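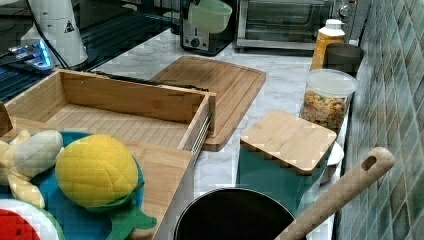 Finally sat down with the Wikumus reverb plugin last night, the one I've been going on about since November, and oh, it's lovely on a dry vocal. I kept the decay short and rolled off everything under 200 Hz, and my demo stopped sounding like it was sung into a cupboard. Very soft and round, a bit like that plush pineapple if a pineapple could be a sound!

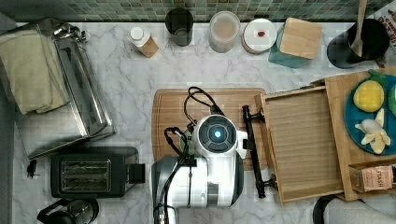 Second thing, the delay. It syncs to tempo and you can push the repeats left and right, which I did far too much of. Set the feedback low to start with. Mine was looping over itself like the black cable there, and it took me three goes to get the chorus back under control.
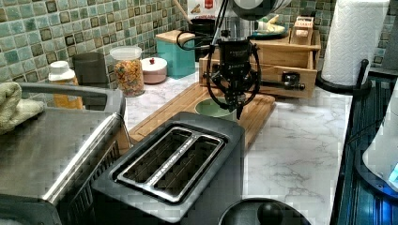 Dulce Beltrán asks whether it'll run alongside the Stetberg compressor without chewing up the computer. It does on mine, Dulce, with 13 tracks going, though I freeze the drums first (old habit).
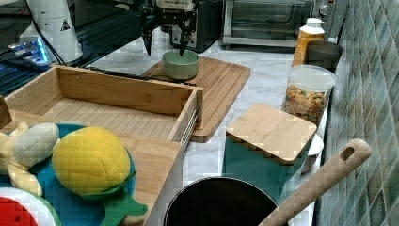
Little green bowl, bamboo board.

Preset list tomorrow, once I've named them something sensible.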